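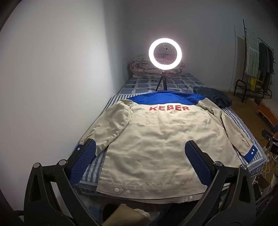 Beige jacket with blue cuffs, laid out back side up.

Washing a judo or jiu-jitsu gi at home: what's worth doing

Every club change room has its laundry lore, and most of it gets passed down by people who own one gi and wash it when the smell reaches the car. I've trained for over 7 years and tried nearly all of it. Some of it holds up. Plenty doesn't.

Vinegar to "set" the colour. I can't see that it does anything for a modern dyed gi. My blue one faded at the same rate with it as the old one did without. A splash in the rinse seems to help a bit with the pong, so I keep a bottle in the laundry for that.

Sports detergent. I bought a tub of Milatent on the strength of the label and used the lot. Then I went back to the supermarket powder at half the dose and couldn't pick the difference. Too much of either leaves the lapel stiff and slimy when you sweat into it again.

Cold wash or hot? Check the tag. Unshrunk cotton will come up short in the sleeve after one hot wash, and "pre-shrunk" is a word I'd treat with suspicion. Cold, long cycle, inside out. Leave the fabric softener on the shelf.

The dryer. No. Not even on low, whatever the bloke at the front desk reckons. Hang it by the shoulders on a thick hanger or over two lines of the Hills hoist, with the pants by the waistband.

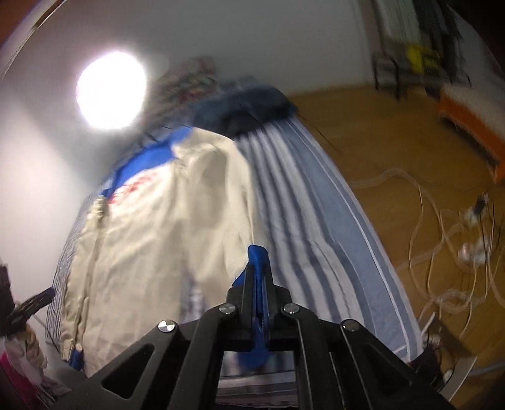

Beige jacket with blue trim on a striped sheet.

Belts. Wash them. The story about washing out your knowledge is a nice story, and ringworm is ringworm. Cold water, laundry bag, dry flat.

Sprays. Nurkier "gear refresher" smells of pine for an hour and of pine plus feet after that. If you can't get to a machine the same night, take the gi out of the bag and hang it on the back of a door — that costs nothing and does more.

Overnight soaks. Oxygen bleach, lukewarm water, 90 minutes. I used to leave it till morning and saw no extra benefit, only a bucket to trip over. Keep chlorine bleach well away from it, as it yellows some whites and weakens the stitching.

Blood. Cold water and plain soap while it's fresh. Old stains I've never fully shifted, and I've stopped believing people who say they have.

Updated 2024-01-10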